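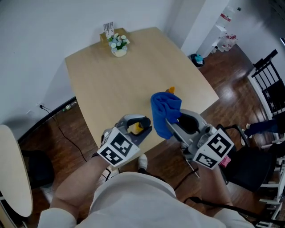 Kerttu Hirvonen wrote to me after the October talk to say that she wipes her table every evening and it still looks grubby by morning, and could I please tell people what they are supposed to do about the flowers. Do they come off first, or do you go round them?

I want to start there, so read her question out slowly and let people have a little chuckle, as they always do, and then ask for hands up. Who goes round the vase? (I do, most days. Own up to it early, it relaxes the room.)

Then the table itself. Light wood, rounded corners, a small vase up at the wall end with pale blue and white flowers in it, and a blue cloth clamped in a hand-held gripper. Say that a light table is a kind one to own, whatever your sister-in-law told you, but it does show a smear when the sun comes in low. Tell the story of my mother's kitchen at Rajan here if we are running to time, and leave it out if we started late.

Main part, and don't rush it. Take everything off, yes, the vase too. Crumbs first with a dry cloth, into your palm and into the bin. Then a damp cloth, wrung out hard, working from the far end towards yourself and along the grain. Fold to a clean side when the first one looks tired. Dry it off after. The whole business takes me 3 minutes, and I am a dawdler!

Artificial flowers: they hold dust terribly. Soft brush, petals downwards, over the sink. Someone will ask about washing them. Say to try one leaf first and see what the colour does.

Corners. Rounded ones get missed, as the hand slides past them, so go back and do each one on its own.

Pause for water. Mention the cloth swap at Momano, bring your old tea towels, and that the tea urn is on at the back.

Questions. If it goes quiet, ask what people keep on their tables that has no business being there. That one usually sees us through to the tea.

Recent talks
Getting on top of the hall cupboard
Floors that shine and how to live with them
What goes under the sink
Shelves, open or shut
Notes from the Trultell spring evening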